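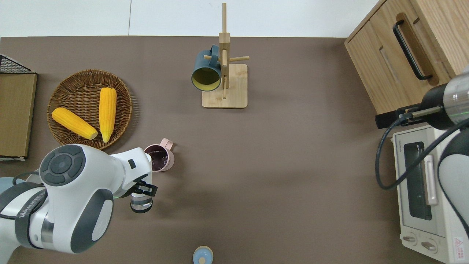 Skullmont Ledger seeks mail readers for campaign season

The Skullmont Ledger is looking for registered voters who will let us look at their political mail. All of it, including the pieces you would normally drop in the recycling on the walk back from the mailbox.

We covered the last county race in the usual way, meaning we went to the forums and wrote down what the candidates said. Meanwhile a reader in the Prilcombe precincts brought us 19 mailers from a single primary, and very little in them matched what we had heard at the forums. Two quoted our own paper. One of the quotes was ours.

We would like to do better this time. We are also not going to pretend this will clean up anybody's campaign. Consultants have read stories like the ones we plan to write for years and the flyers keep coming. What we can do is keep a record of who was sent what, and who paid for it, while the race is still going on.

What we are asking for

We need 60 households across the county. We already have plenty of offers from people who work on campaigns or used to, and we are turning those down. We especially want readers in Daltier and the Holst Road area, where we have almost no one, and voters registered with no party, who get different mail from everyone else or so the mail houses claim.

You would:

Save every piece of election mail that comes to your address from August until the votes are certified.

Write the date it came on the back, in pencil.

Photograph or scan both sides and send them to us once a week. Please include the small print with the name of the committee. That line matters more to us than the picture of the candidate with his sleeves rolled up.

Forward campaign texts too, if you get them and can stand to.

Fill out a short form at the start with your precinct, party registration and which of the last four elections you voted in. We will not ask how you plan to vote. If you tell us anyway, we will leave it out.

It takes 20 minutes a week in a slow month. October is not a slow month.

What you get

A $60 grocery card at the end, and a free digital subscription through December. We know that is not much. We would be suspicious of anyone doing it for the money.

You will not be named in print unless you agree to it in writing. Your address comes off every image before it is published. Notes and forms stay with the two reporters on the project and are not shared with advertisers, parties or pollsters — several of whom have already asked.

Who can't take part

Candidates, their relatives, paid campaign staff, party officers, and anyone who has given more than $20 to a candidate on this year's county ballot. We check the filings, so please save us both the phone call.

How to apply

Send a postcard or letter to Mail Project, Skullmont Ledger, P.O. Box 513, Skullmont, or stop by the front desk before 5 p.m. and ask for the form. Give your name, precinct and a phone number. Applications close at the end of July, and we will call everyone who applies, including those we can't use.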